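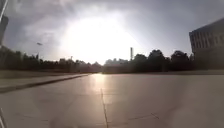
Search the newsroom Search All topics

Lauritsen releases Trimer 4 joint sealant for exterior concrete slabs

2 min read

1 February 2023 – Lauritsen today released Trimer 4, a one-part joint sealant for exterior concrete paving. The product replaces Trimer 3 and is sold under the same order codes, with the suffix T4.

Trimer 4 is intended for contraction and isolation joints in plazas, loading yards and parking areas. It is supplied ready to use and needs no mixing on site. Primer is required on concrete less than 28 days old and on any joint that has previously held a bitumen-based filler.

The main change from Trimer 3 is the cure system. The new formula cures by reaction with moisture in the air and contains no added solvent. Elongation at break is 700 percent, measured on cured film in the Lauritsen laboratory at Emell. Joints can be opened to foot traffic once the surface is tack free. Vehicle traffic should wait for full cure – see the data sheet for times by temperature and joint depth.

The sealant was tested at the Ponder yard, where 243 joints were cut, cleaned and filled. Joint widths and sealant depths were recorded at installation and checked again after one winter. The test report is available on request and includes the full record of edge adhesion for each joint.

Joint faces must be dry, sound and free of curing compound. A closed-cell backer rod should be fitted before filling to control depth and prevent bonding to the base of the joint. Trimer 4 is not suitable for joints under constant water pressure or for contact with fuel.

Trimer 4 is available in gray, sand and black, in 20-ounce foil packs. Orders of 80 packs or more ship on a single pallet direct from Emell. Remaining stock of Trimer 3 will be sold through the end of February.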